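The White Top
Why one shop in Utcombe keeps painting its worktables the hardest color to keep clean

White shows everything. A pencil line, a ring from a cup or a bit of gray dust will stand out on it from the doorway, and most people who furnish a workroom choose something darker for that reason.
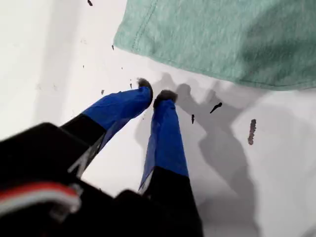 Firdevs Kılıçarslan went the other way. She runs Rustad, a small shop in Utcombe that refinishes tables and shelves, and she has been selling white tops for years. Her customers sew, repair clocks, cut paper or sort seeds. They want to see what they are working on.

"If you drop a screw on a dark table, you are on your knees looking for it," she says. "On white you just pick it up."

The light matters as much as the paint. A white top throws light back up under the hands, so a single lamp goes further. Too much gloss and the lamp glares in your eyes. Kılıçarslan uses a satin finish, sanded between coats, and lets each table stand for a week before it leaves the shop. The standard top costs $83 to refinish. Large ones are priced by the job.

Cleaning is simple but has to be done often. She tells buyers to wipe with a damp cloth and a drop of dish soap, then dry with a second cloth. Scouring powder dulls the finish and the dull spots hold dirt. Ink should come up the same day.

Thirumalai Unnithan bought one in August for the back room where he mends watches. He had worked on green linoleum before that. The first week he cleaned the new top every evening, and he now does it on Fridays. There is a faint yellow patch near the lamp from a spilled bottle of oil. Kılıçarslan has offered to recoat it, and he has told her to wait until spring, when his bench is less busy.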